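29 March 2025

Saturday, and raining since before breakfast. I stayed in and finally did the papers for the flat. The heating bill for the winter is 774 euros, more than I had put aside, so the new curtains must wait until May. I wrote to Stonico to ask if I may pay in two parts. I read my letter three times before sending it, and after sending it I found a mistake in the first line.

In the afternoon Solange telephoned. Her mother is out of hospital and already complains about the soup, and we both took this as good news. She asked if my English lessons continue. I said yes, on Tuesdays, but I still cannot hear the difference between "ship" and "sheep" when Mrs Escobar speaks quickly.

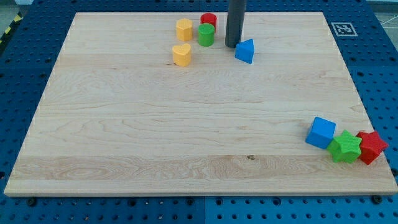 My homework for Tuesday is one page about a person who taught me something. I began with my grandfather, then crossed him out, then began with him again. He could sit for a long time without speaking and it was never uncomfortable. I wanted to describe his forehead when he was thinking and I did not have the word. In the end I wrote that it had long wavy lines, like the grain across a pale board, with one small dark mark a little to the right, like a knot. Perhaps it is too much. I will ask if one can say this in English about a person one loves.

Supper was eggs and the rest of the leeks. The clocks change tonight, I must not forget the one in the kitchen.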